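Brestix Dehumidifying Storage Cabinet
Section 4: Loading the Cabinet and Setting the Humidity

Reading time: 3 minutes

Complete the leveling procedure in Section 3 before loading. The cabinet must stand for a full hour with the door closed and the power on before anything is placed on the shelves.

4.1 Setting the target humidity

1. Press and hold SET until the display flashes.
2. Use the arrow keys to select a target. The factory setting is 45 percent.
3. Press SET once to store the value. The display stops flashing and shows the current reading.

Note: The display shows the reading at the rear sensor. The door side of the cabinet can read higher for a short time after the door has been opened.

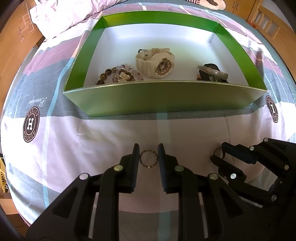

The stored value is kept during a power failure. If the display shows two dashes when power returns, the sensor is still warming up. Do not change the target during this period. If the dashes remain after ten minutes, see Section 7, Fault Codes.

CAUTION: Do not set a target below 30 percent for leather, wood, or glued items. Overdrying can cause cracking and loose joints.

4.2 Loading the shelves

1. Open the door fully until the hinge stop engages.
2. Place heavy items on the bottom shelf. The load on any one shelf must not exceed 80 ounces.
3. Leave a gap of one finger width between the items and the rear vent.
4. Remove box lids before loading. A closed box slows the exchange of air, and its contents may stay damp after the cabinet has reached the target.

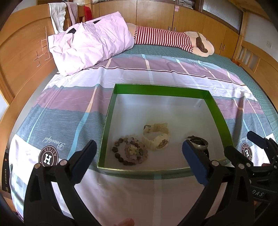

5. Close the door and turn the latch to the vertical position.
6. Check the display after 70 minutes. If the reading has not started to fall, inspect the door seal for trapped cloth or cord.

Note: Opening the door restarts the drying cycle. Load all items at one time where possible.

4.3 Items that need separate placement

Mixed materials do not release moisture at the same rate. Store metal items on the upper shelf and fabric items on the lower shelf, with the divider (part 561) between them. Remove factory packing foam from any item before loading, and do not use newspaper as a shelf liner. 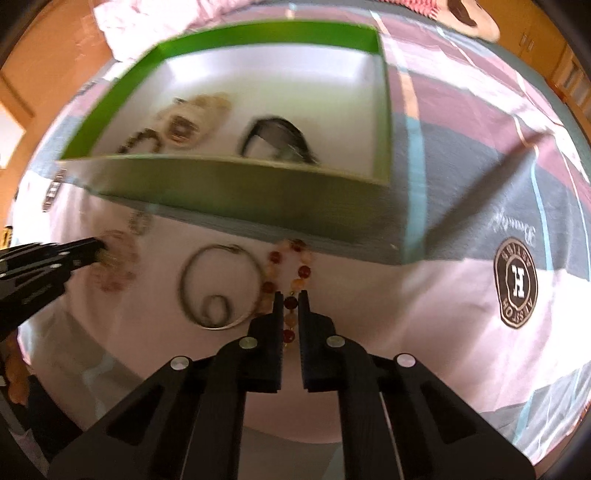
The divider has a smooth side and a grooved side. Install it with the grooved side up so that air can pass under the load. Small items should be laid flat and kept apart. A strand of round beads and a thin silver bangle, for example, should go in separate grooves so that the beads do not rest on the metal. Do not hang strung items from the sensor bracket.

4.4 Emptying the water tray

1. Switch the cabinet off at the rear panel.
2. Slide the tray straight out. The tray holds 600 milliliters.
3. Empty the tray, wipe it with a dry cloth, and slide it back until it clicks.
4. Switch the cabinet on. The TRAY light must go out within five seconds.

CAUTION: Do not tilt the cabinet with water in the tray. Water can reach the fan housing and damage the motor.

Replacement trays and dividers are available from the Irkovthorpe parts counter. Quote the model number on the rear panel when ordering.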